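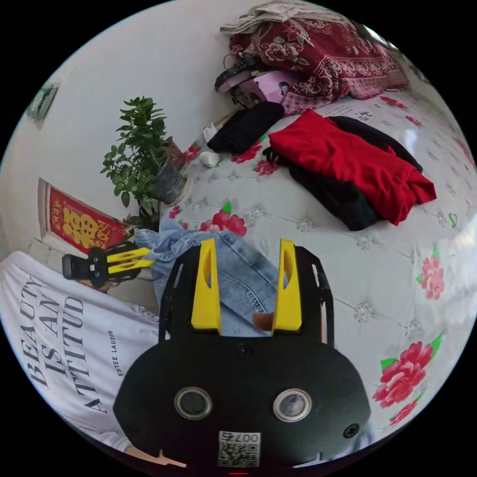

Do the people on the finishing table still fold by hand now the folding cell is running?

They fold the awkward pieces by hand and spend the rest of the shift teaching the cell, checking its stacks and clearing stops.

Ticket 479
Site: Plekunmont laundry, finishing room
Equipment: Zernov folding cell, two arms, software build 1888
Opened by: Rukhsana Malik, finishing lead
Opened: 12 Sep 2018
Assigned to: Alvar Westerberg, Barroso support
Priority: Normal
Status: Closed
Subject: Cell stops on denim jackets, left arm lets go of the sleeve

Rukhsana Malik
Hello support! First of all, the team is really enjoying the cell. T-shirts and plain cotton tops go through beautifully and we have people coming over from the wash side just to watch it do a collar.

Denim jackets are the trouble. The left arm picks up the cuff, lifts, starts to bring it across the body and lets go. The cell tries again and then stops with "grasp lost, left". We press resume and it does the same thing. If one of us lays the jacket out flat first it gets through, but then we may as well fold it. It started after we loaded the jacket lessons that Ximeng and Rizal recorded with the hand-held grippers. Before that we never asked it to do jackets at all, so I can't say whether it would have managed.

What I've tried: full restart, wiping the finger pads, swapping the left and right fingers over. No change.

Alvar Westerberg
Hi Rukhsana, thanks, that is a lovely clear report. Swapping the fingers was a good idea and it saves me asking. If the fault had followed the finger we'd be posting you a new one.

Could you send me the log folder from the cell, and tell me how the jackets were lying when the lessons were recorded? Flat and buttoned, or dropped in a heap?

Rukhsana Malik
Folder uploaded. I asked Rizal and he says a mixture, but mostly flat to begin with. They were new to it and flat was easier. Ximeng did some crumpled ones later on.

Rizal Pattinasarany
Adding to what Rukhsana said. I held the right-hand gripper for most of the flat ones and Ximeng held the left. When we did the cuff we squeezed only a little, the way you would with a shirt. A denim cuff is thick and it stays put in the fingers when you move slowly. I move slowly! The cell doesn't.

Alvar Westerberg
Rizal, I think you may have solved it from your chair. I went through the log and the left arm closes to the width it learned from you both, then moves the sleeve across at the normal shirt speed. The cuff slides out halfway over.

Two things to do. Please try them in this order and tell me after each one.

1. On the panel, go to Garments, Jackets, Travel speed and bring it down to the slowest setting. Save, then run a few jackets.
2. Record a new set of jacket lessons with a firm squeeze on the cuff. Start from a crumpled jacket every time. Put other clothes nearby if you like, and change the cover underneath now and then, plain or patterned. The cell copes better when it has seen some mess.

Rukhsana Malik
Step 1 done. Much better on sleeves! It finished most of them without a stop. It's slow enough that Zihan folded a jacket next to it and won, which got a cheer. She'd like that noted on the ticket.

Alvar Westerberg
Noted with pleasure. Leave the speed low for now and go on to step 2. You'll want 300 good lessons in the new set before you train. Bin any where the cuff slipped, and delete the old flat set so the two don't get mixed.

Zihan Jiang
I've been doing the new ones with Ximeng, so here is how it went in case another site reads this. We both used to fold full time and I expected the grippers to feel clumsy. They did for the first morning. After that your hands get it. You have to think about how you fold, which I had never done in all my years on the table. I go for the collar first and Ximeng goes for the hem, so we had to agree on one way and stick to it. Collar won.

Can we have a stool? Leaning over is harder on the back than standing at the table was. Also our old piece target still shows on the shift board, and on a teaching day it makes us look as if we've done nothing.

Rukhsana Malik
Stool ordered, two of them. The shift board is mine to fix and I've taken teaching days off the piece target as of this week. Sorry Zihan, I should have caught that. I've also written to the Nolley office about the pay grade for lesson recording, as it's skilled work and currently has no line of its own. I'll chase that separately from this ticket.

Ximeng Shao
New set finished and old set deleted. Training was left on overnight. Four jackets run this morning from a heap in the basket, all folded, no stops. One had a sleeve a bit proud of the edge and I tucked it in.

Alvar Westerberg
Wonderful news! You can bring the travel speed back up one step now. If it holds for a full shift, go up one more and stay there. I wouldn't take jackets to shirt speed.

Rukhsana Malik
Up two steps and holding. One stop all shift, on a jacket with a heavy lining, and Rizal cleared it in seconds. We're putting lined jackets in the hand pile until there are lessons for them. The team wants to try hoodies next and aims to have a set ready by December. I'll open a fresh ticket if the hoods cause trouble.

Alvar Westerberg
Hoods will cause trouble, and I look forward to it. Closing this one. Cause: light grip in recorded lessons combined with shirt travel speed. Fix: new lessons, jacket speed lowered. Zihan's notes copied to the recording guide, with her agreement.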